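On the Folding of Laundry Upon the Bed

13 October 2022

Readers of this page will recall that in May I undertook to set down, one room at a time, the methods by which our household is kept in order. The kitchen and the hall closet have been dealt with. The present entry concerns the bedroom, and specifically the use of the bed as a surface for sorting and folding clothes.

It is customary in books of household advice to recommend a table for this purpose. We do not have a table of sufficient size, and the ironing board is too narrow for anything wider than a pillowcase. The bed offers a broad, level area at a height that does not trouble the back of a person of ordinary stature. It also imposes a deadline. Clothing left on a bed must be dealt with before anyone can sleep in it, whereas clothing left on a chair may remain there for a week, and in this household has done so more than once.

The procedure begins with the sheet. It should be pulled straight before any garment is set down, although a few wrinkles do no harm.

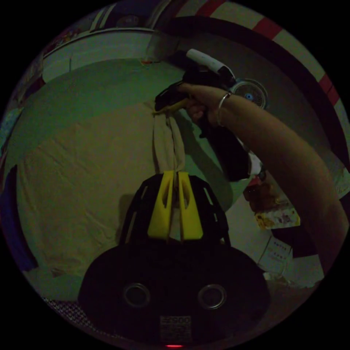

Each item is then taken from the basket singly and shaken out once by the shoulders or the waistband. I discourage the practice of emptying the entire basket at a stroke. The resulting heap obliges one to pull sleeves out from under trousers, and small articles such as socks travel to the far side of the mattress and are lost between it and the wall. Last winter I recovered 10 single socks from that location in one morning, four of which had already been mourned and their partners cut up for dusting.

Garments that have twisted in the machine require particular attention. Cotton T-shirts are the chief offenders. The shirt should be laid down, the collar located, and the body drawn out from the collar toward the hem until the side seams run more or less parallel. It is of no use to begin at the hem. I followed the opposite practice for many years and produced a great many shirts with a diagonal crease across the stomach.

On the question of whether a T-shirt ought to be folded face up or face down, I had proposed in a previous entry that it be folded face down, in order that the printing finish on the outside of the packet and the shirt be identifiable in the drawer. 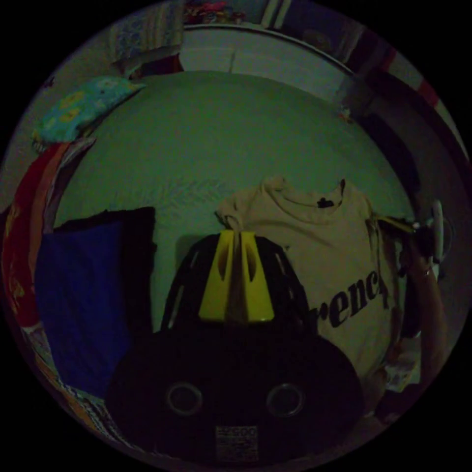
Loïc Lecomte wrote in to object that printing kept on the outside rubs against its neighbors every time the drawer is opened, and that after a year or two the letters begin to crack. He folds his with the lettering inward and identifies each shirt by the color of its collar. He added that he owns eleven gray ones and does not find this an obstacle.

I have considered the objection and accept it in part. Shirts with heavy printing are now folded inward in this house. Shirts with small or faded printing continue as before. The drawer concerned is the second one of the Bodin chest, which holds two rows if the packets are kept narrow and a row and a half if they are not.

The next matter is the order of stacking. Towels are folded first and placed to the left, where they form a stable base and may be carried off to the closet together. Patterned cloths follow, then anything in a pale color that might pick up lint from the rest. Garments belonging to the person who is out of the house are kept to the right, so that they are not put away in the wrong drawers by someone acting in good faith.

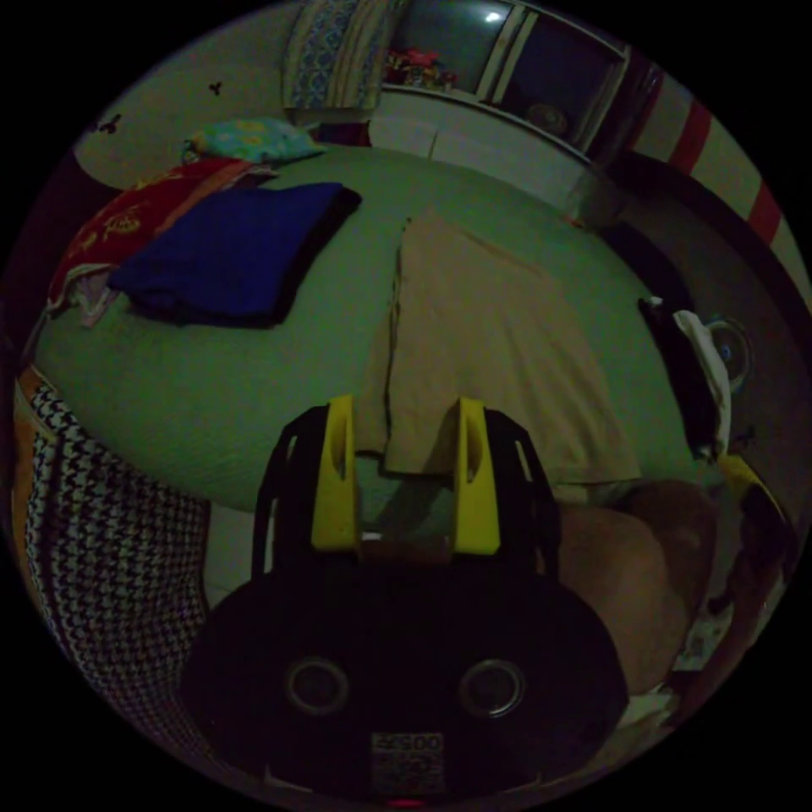
Long pieces should be folded lengthwise before they are folded across. This rule admits few exceptions. A piece folded across first will slump at the middle when it is lifted, and the edges will need to be matched a second time. When a seam is available it makes a reliable guide, and the two halves may be brought together along it without measuring.

I have been asked whether the folding boards now sold for home use are worth the expense. We tried one from Tuleo, borrowed from my sister, over two baskets of washing. It produced very even packets. It also took up a good third of the mattress and had to be stored somewhere afterward, and my sister was glad to have it back. A set of fabric drawer dividers from Drelledora has proved more useful, though the largest of them does not fit the Bodin chest and is at present holding gift wrap.
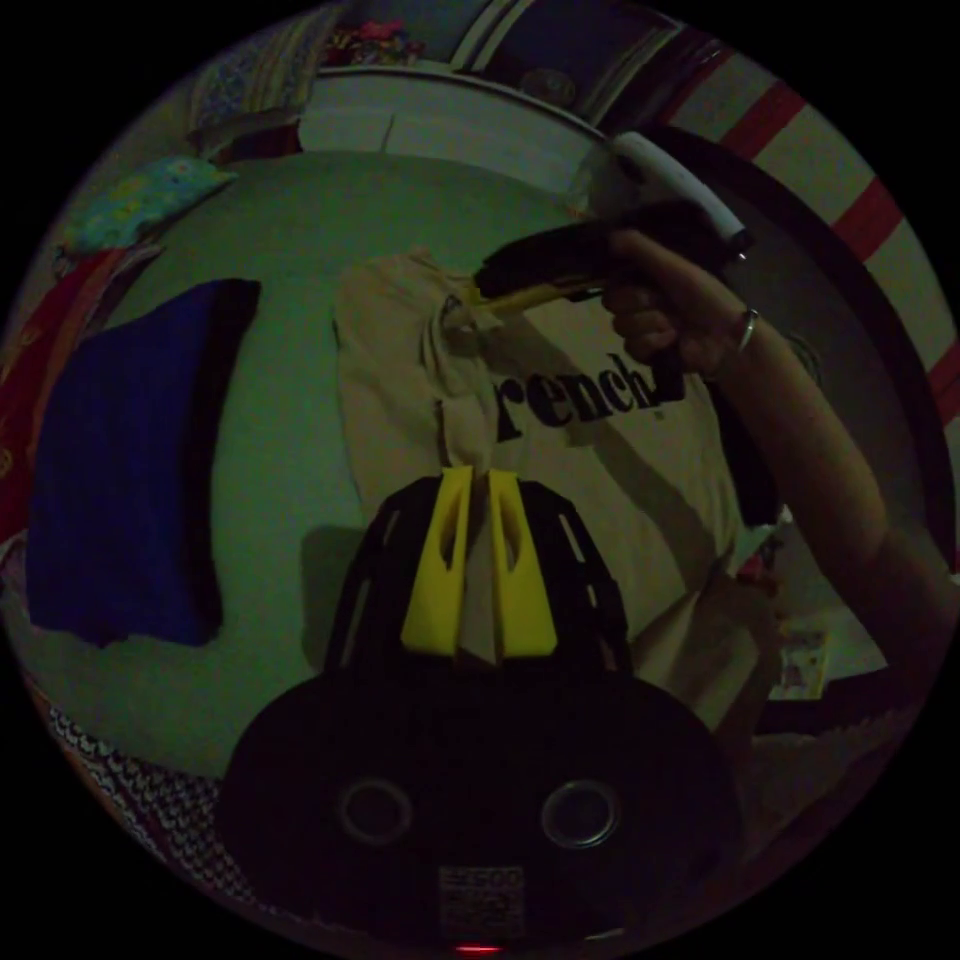

The collar remains the part of a T-shirt most often neglected. A collar that goes into the drawer crumpled will come out crumpled, and a day spent under other shirts only sets the fold more firmly. A cream-colored shirt with bold black lettering across the chest, such as the one lying here, may look quite acceptable lower down and still be bunched and wrinkled toward the top, and it is at the top that the work should start. I smooth the neckband with the flat of the hand, working outward to each shoulder, and leave the hem until last.

A word regarding quantity. I do not advise letting the washing accumulate beyond two baskets. A third basket cannot be sorted on a double bed without stacks being placed upon other stacks, and the lower ones are then forgotten until evening.

Correspondence on the subject of fitted sheets has been received from several readers and will be taken up in the next entry. Those who have written about Bunda hangers and whether they mark the shoulders of knitwear are asked to wait a little longer, as I have hung two cardigans on them and wish to leave them undisturbed until the end of the month.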